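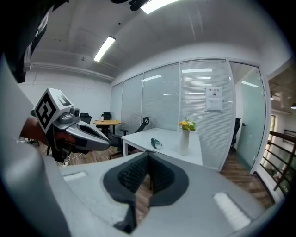 Shared Workshop > Groups > Gripper Build > Minutes

MINUTES OF THE GRIPPER BUILD GROUP

Thursday, April 29, 2021
Meeting opened after the machine shop closed for the evening. Quorum met. Minutes of the previous meeting accepted with one correction: the spare lens modules were ordered from Undell and not from Parora.

1. State of the build

Both hand-held grippers are assembled and can be carried, one in each hand. The housings are the second print. The first print cracked at the handle screws and has been put in the scrap bin for anyone who wants the inserts out of it.

The black foam finger pads are on. The group agreed that the textured foam holds small bottles better than the smooth rubber tried in the winter. The rubber will be kept for the bench clamp.

The marker cube stays on top of the body, where it was moved after the last meeting. The earlier position on the wrist was hidden whenever the arm was turned inward. The cube is white with black printed markers and is glued at the base only. A request was made to use screws on the next version so the cube can come off for transport. Agreed.

Cables are still not tied up. They hang under the gripper and catch on chair arms. Two members have pulled a plug out this way. Clips to be printed before the next session, and until then the cables get taped to the forearm.

2. Testing

Tests are being done in the glass-walled office and not in the shop itself, as the shop has too much dust and the bench is in use most nights. The office has the white rectangular table and the small round one, and it was thought useful to have two surfaces at different distances. Light from the ceiling fixtures shows up as streaks on the glass partition. This has not upset the marker tracking so far, but one member wanted it written down in case it does.

The tracking script dropped 443 readings in the last long run. Most of the drops came when both grippers were held low and close together. The software side will look at whether this is the markers blocking each other or the script giving up too early. Result to be brought to the next meeting.

It was asked whether the blinds should be open or closed during a run. No decision. Whoever runs a test should write the position of the blinds in the log along with everything else.

The vase on the white table was discussed. It is tall and it is close to where people swing the grippers. It belongs to the building and has to be back on the table at the end of the evening. During runs it goes on the floor by the wall. The flowers are not to be used as a test object.

Test objects proposed for the next round:

- a small plastic bottle, empty and full
- a roll of masking tape
- a paper cup
- the lid from the Paltoter parts tin
- a dish sponge

A member asked for a soft drink can to be added. Held over, as the pads have to be glued more firmly first. The left pad on the older gripper lifted at one corner last week and was pressed back with contact cement. It needs a full day under a clamp.

3. Weight

The complaint from the last meeting about tired wrists was taken up again. Three members held one gripper each for the length of a normal run and all three wanted a break before the end. Options were a lighter housing, a strap to the forearm, or shorter runs. The lighter housing would mean a third print and nobody wants to start that before summer. Strap to be tried first. Old bicycle straps are in the drawer under the laser cutter. Runs are limited to 30 grasps per person until the strap has been tested.

4. Parts and money

Balance carried over: $300. Spent since then: foam sheet, cement, screws. Receipts are in the folder.

Van Damme has quoted for bearings for the finger slides. The price is fair but the minimum order is far more than the group can use. It was suggested that we ask the woodworking group whether they want to share the order. The printed slides are working for now and the bearings are not urgent.

Filament: one full spool of gray left, and half a spool of black. The gray is for housings only. Please do not use it for hooks and boxes.

The Parora motor is on the shelf in its packaging. It was bought for the version that closes by itself, and that version has not been started. A motion to sell the motor was made and lost. It will be looked at again when the hand-held pair is finished.

5. Recordings

The target of 3,000 recorded grasps was set before anyone had tried a full evening of it. There was a long discussion. Some wanted to lower the target, others wanted to leave it and drop the deadline. Vote taken, the target stays and the deadline is dropped.

Recordings must be copied to the shop drive the same night. Two evenings' worth were left on a laptop that then went home with its owner. File names to start with the date, then the table used, round or white.

6. Use of the room

Chairs go back where they were. After the last session a mesh chair was left out in the walkway and the building office wrote to us. The charging leads are to be unplugged at the wall when the last person leaves.

7. Actions

- Print cable clips, hardware side
- Look into dropped readings, software side
- Try the forearm strap on both grippers
- Ask the woodworking group about the bearing order
- Clamp the lifted pad and check it after one day
- Copy the laptop recordings to the shop drive

8. Any other business

The key to the parts cabinet is missing again. The spare is on the hook behind the first aid box.

Next meeting in two weeks, same time, in the shop. Bring the log book.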